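ASHAM INTRODUCES WINDOW-SIDE DESK LAYOUT FOR SMALL OFFICES

IRNITZ, July - Asham, a supplier of office furniture and fit-out services, has added a window-side desk layout to its range for small offices and shared workrooms. The layout, sold under the name Drirkance, is intended for narrow rooms with glazing along one long wall. Orders open on Thursday.

Drirkance places the desk beside the window wall, with its long edge following the glass. Daylight reaches the work surface from the side, and a person seated at the desk neither faces the glass nor sits with their back to it. The arrangement also keeps the opposite wall free for storage or a second row of seating.

The standard top is white with a matte finish. Darker tops remain available to order but are not recommended by Asham for rooms with strong direct sun, where the contrast between a dark surface and white paper can be tiring over a full working day. Tops are supplied in a single depth of 67 cm. Lengths are cut to suit the room.

Cables pass through a round grommet set near one end of the top. The grommet position is fixed at the time of order and may be specified on the left or the right. A second opening can be cut at the factory for an added charge. Asham does not advise cutting further openings on site, as the exposed core must be sealed before the desk is used.

Clearance between the desk and the window wall is set during the site survey. Where panes tilt inward, the survey records the full travel of the sash and the reach needed to operate the latch. Monitors, lamps and shelving are then planned outside that zone. Rooms with fixed glazing need no such allowance.

"The survey takes 2 hours in most rooms, and the larger part of that goes to the windows," said Diễm Ung of Asham. "A desk that stops a sash from opening will be moved by whoever sits there, and then the cable run is in the wrong place."

The layout was first installed in the Katayama workrooms, where the desks stand on a bare floor and power is taken from outlets under the sill. Small items such as dishes and trays may be kept on the top, provided the area over the grommet stays clear.

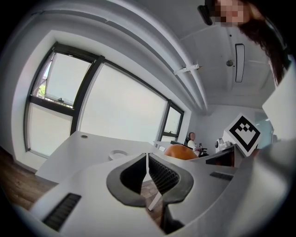
Rhun Rosser would have liked the grommet farther back, since a cable coming up near the front of a desk tends to get caught under a notebook, but found the side light good enough to leave the desk lamp off until 4 p.m.

Asham will accept requests for a different grommet setback from the start of the order period. Delivery is 12 weeks from approval of the survey drawing. Installation, removal of packing material and one follow-up visit are included in the price.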